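Home | News | Press | Events | Contact

Last updated: December 14, 2019

FOR IMMEDIATE RELEASE

Wistport Winter Reading Drive opens, 4000 books to give away

WISTPORT – The Wistport Reading Drive is back, bigger than last year, and it starts now. Free books for kids and grown-ups. No card needed, no sign-up, no limit on visits. Take one home, keep it.

This year's drive covers 36 drop-off and pick-up points across Wistport and Tunach. Grocery stores, two laundromats, the bus station, most of the schools. Look for the green shelf. Full list at the front desk of the Lindemann Building or by phone.

"People kept asking for it to start before the holidays, so we moved it up," said Birgit Engelhardt, who runs the drive. "Last winter the shelves in Tunach were bare by the second week. We have more stock this time and a van to move it with."

Most of the books are used, in good shape. Picture books, mysteries, cookbooks, a lot of westerns. Also 240 brand new chapter books for ages seven and up, paid for by Govasley Paper. Those go out first at the school shelves – after that, where ever there's room.
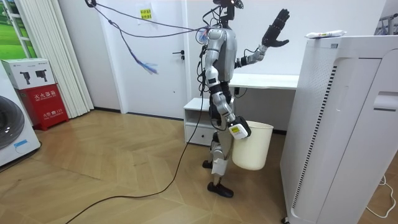 Photo: Wistport Reading Drive

Large print is the big ask again. Readers in the senior apartments on the Tunach side want more of it, mostly crime and history. If you have large print at home that you're done with, please bring it in. Audio books on CD also fine. No tapes, no encyclopedias, no magazines. Nothing with mold.

New this year, a swap table at the Lindemann Building. Bring a puzzle or a board game, take a puzzle or a board game. Please check for all the peices first and tape the box shut. Write the number of players on the lid if it's worn off.

Story hour also returns. Seven sessions, all free, all in the downstairs reading room at Lindemann. Ages three to eight, parent or other adult stays in the room. Two of the sessions are in Spanish and English. Snacks at the end, so tell the reader about allergies when you come in.

"Come early if you want a spot on the rug," Engelhardt said. "Chairs are for the adults."

The drive runs through the winter and shelves stay up until May. Donated books are sorted at Lindemann and go out by van, Tunach first. Anyone with a large load, more than a few boxes, should call ahead so there is someone to help at the side door. Park in the rear lot – the front is buses only.

Businesses that want a shelf for next season can ask now. Shelf is free, floor space is what we need, plus a person on site who will let us know when its low.

Media contact: Birgit Engelhardt, Wistport Reading Drive, Lindemann Building, Wistport. Interviews by phone, mornings best.

###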